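Wrist cam demos, PC teardown task — how many before I train?

Wafula Mollel
Collecting teleop demos for pulling parts out of old desktop towers. 51 episodes so far, all same case. Policy goes to the right area then just hovers over the memory slots. Wrist view below, do I need more episodes or a second camera?

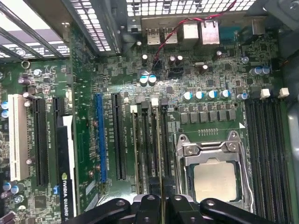 Wrist view over the board, Quadro card on the left

Margus Jaunzems
More data. We had 436 before ours did anything usefull. Next.

Piret Adomaitis
Look at how much the fingers cover at the bottom — slots and the lower edge of the CPU socket. I'd add a side cam before recording more. Also move the tower between episodes, turn it a bit, change the lights. One case in one spot and it just memorizes the spot. And check your pauses. If you stop to think above the slots in every demo it learns the stop. Trim those, retrain on the 51, see what changes.

Wafula Mollel
Pauses, yeah, I do that a lot. Will trim tonight and post teh result. Side cam in May maybe.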